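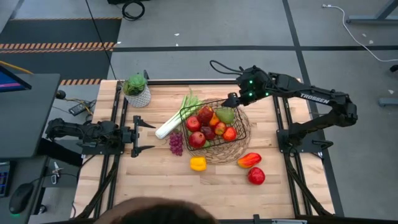 Serholm Enameled Soup Pot, 9 quart

We've carried the Serholm pot for years now, and it's still the one we reach for at home when the whole family is coming over and somebody has asked for Grandma's bean soup (again!). It holds enough for a crowd with leftovers to freeze, and the lid sits snug so you can let things bubble away on low all afternoon.

Works on gas, electric and induction, and in the oven with the lid on. Wash by hand with warm water and a soft sponge, and please let it cool down first.

Comes with 2 cotton pot holders.
Colors: cream, brick red
Price: $49
Matching Arker ladle sold separately
Ships Wednesday if ordered by noon Monday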